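黒いポーチを壁に掛けて収納している方、いますか

掲示板トップ > 仕事場・ガレージ・倉庫 > 収納と片づけ

投稿者:adom_z
はじめまして。アドム・ザカリアと申します。日本に来て長いですが、文章がまだ固いところがあると思います。お許しください。
私たちの仕事場は Dankwa という名前の共同作業場の一階です。天井が高く、丸い屋根の形で、中二階もあります。床は広いですが、物を置く棚が足りません。それで1月から、白い壁に黒い袋を掛ける方法に変えました。袋の中身は布、手袋、結束バンド、小さい工具などです。
質問は二つあります。
一つ目。全部が黒い袋なので、どれに何が入っているか分かりません。皆さんはどのように区別していますか。
二つ目。袋の下に白い棚があります。ここに何を置くのが正しいと思いますか。今はほとんど決まりがありません。

投稿者:もりのくま
はじめまして、文章とても読みやすいですよ。
うちも同じ失敗をしました。黒は見た目はそろうけど、探すときに全部さわることになるんですよね。うちは袋の口に色つきのリボンを結んでいます。掃除は緑、電気は黄色。文字より早いです。

投稿者:kundside_user
リボンに反対です。
作業中に引っかかるし、ほこりがつきます。私は Kundside の荷札を使っています。厚い紙で、輪の部分に通すだけです。14枚入りを買って、足りなくなったらまた買う。文字が書けるから新人でも分かります。

投稿者:もりのくま
荷札は揺れて裏返りませんか? うちではいつも裏が見えていました。

投稿者:kundside_user
両面に書けばいいです。

投稿者:adom_z
お二人とも、ありがとうございます。私の同僚のコフィは荷札に賛成で、私はリボンに賛成です。少し困りました。
壁の写真を載せます。緑の布も写っています。

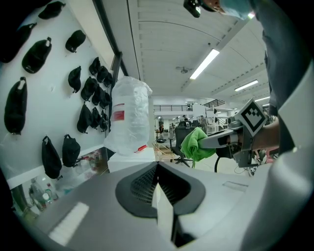
投稿者:haruna_shelf
写真ありがとうございます。色や札の前に、並べ方のほうが気になりました。
右のほうに袋がかたまっていて、左のほうは間があいています。かたまりの中の袋を一つ取ると、隣も一緒に動くと思います。間隔は袋の幅の半分くらいあけると楽です。
大きい袋と小さい袋も混ざっていますよね。私なら重い物の袋を下、軽い物の袋を上にします。

投稿者:kofi_e
コフィ・エッシエンです。同じ仕事場で働いています。
右に集まった理由は簡単です。皆が作業台から近いところに掛けるからです。アドムさんは「均等に」と言いますが、均等にしても一週間で元に戻ると私は思います。よく使う袋が近くにあるのは自然なことではないでしょうか。

投稿者:haruna_shelf
なるほど、それなら右に集めたまま、めったに使わない袋だけ左へ移すのはどうですか。全部を均等にする必要はないです。

投稿者:adom_z
それは良い考えです。私は均等が好きですが、コフィさんの言うことも分かります。

投稿者:tetsu107
棚の話が置いていかれているので書きます。
棚の上は空けておくのがいいです。袋の中身を出して確認するときに、置く場所が必要です。物を並べると、結局その上に物を積むことになります。
それより棚の下のボトルのほうが気になります。透明で、白いふたと青いふたのがありますね。中身は何ですか? 中身の名前を書いておかないと間違えます。

投稿者:adom_z
ボトルの中身は水と、薄めた洗剤です。ふたの色で分けるつもりでしたが、ふたを交換する人がいるので、信用できません。胴の部分に名前を書くことにします。

投稿者:もりのくま
白いビニールで包んである背の高いのは何ですか。赤いラベルがついているもの。

投稿者:kofi_e
Vandlow という店に注文した物干しスタンドです。開けていません。置く場所が決まってから開けると決めました。白い箱の上に立っているのは、床に直接置きたくないからです。

投稿者:kundside_user
箱の上は倒れそうで心配です。壁に寄せて、床に寝かせたほうがいいと思います。
それと床のオレンジ色のケーブル。輪のまま置くと椅子の車輪が乗ります。私は Korkico の太いフックに掛けています。222円でした。黒い袋に入れるのはすすめません。出し入れが面倒で、結局だれも戻さなくなります。

投稿者:tetsu107
ケーブルを袋に入れるのは私は賛成ですけどね。8の字に巻けば出すのも早いです。フックだと上の一本を外さないと下が取れない。

投稿者:kundside_user
一つのフックに一本だけ掛ければ問題ないです。

投稿者:adom_z
皆さんの意見を紙に書いて、コフィさんと話しました。今の結論を報告いたします。
・よく使う袋は右のまま。めったに使わない袋は左へ移す。
・重い袋は下の段に掛ける。
・札は荷札にする。両面に書く。ただし掃除の袋だけ、緑のリボンもつける。
・棚の上は空ける。
・ケーブルはまだ決まっていません。フックと袋を両方試します。
木曜日の15時から、皆で移動の作業をする予定です。

投稿者:もりのくま
緑のリボンが残ってうれしいです。

投稿者:haruna_shelf
荷札に書く言葉は先に統一したほうがいいですよ。「布」と「ウエス」が両方あると、新しい人が迷います。

投稿者:adom_z
「ウエス」という言葉を初めて知りました。私たちの札は「布」にいたします。移動が終わりましたら、ケーブルの結果もここに書きます。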